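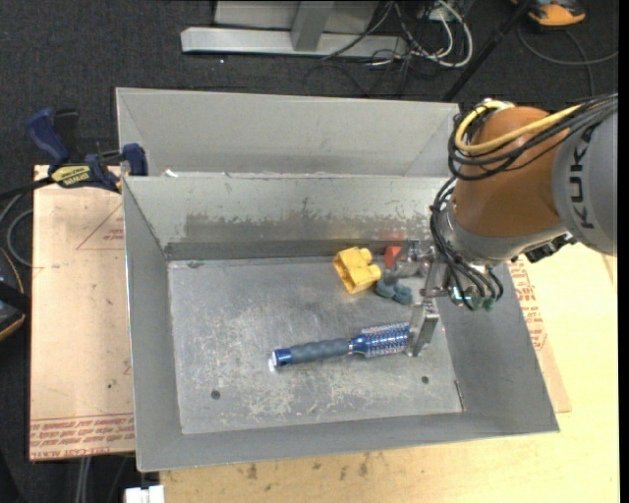

zfashola
So I finally dealt with the bathroom drawers this weekend and now I'm stuck on the brushes. I've been tossing everything that has no home into a metal bin until I decide, which is how the round blue hairbrush ended up next to the yellow toy block and the little red one. The blocks go back to my nephew, easy. But the brush?? I paid $7 for it at the Floltham outlet, it's fine, I just never use it. Keep or toss?

grellar_fan
Keep it! Round brushes are great for bangs. Wash it with a little shampoo, leave it bristles down on a towel overnight and you're good.

Ajayi513
Disagree, sorry. If you never use it, it's clutter. I had a whole shelf of "fine" brushes and kept one.

grellar_fan
One brush for everything? My hair would riot lol

MomOf2inApril
Can we talk about the bin? Those scratches on the bottom look like mine. I quit using metal for bathroom stuff and went back to cloth, way quieter at 6 am.

zfashola
Ha, I like the scratches, I don't have to be careful with it. OK, brush gets a wash and one month in the drawer. If I don't touch it, out it goes.
Zainab

Ajayi513
You'll forget to check. Put it on your calendar.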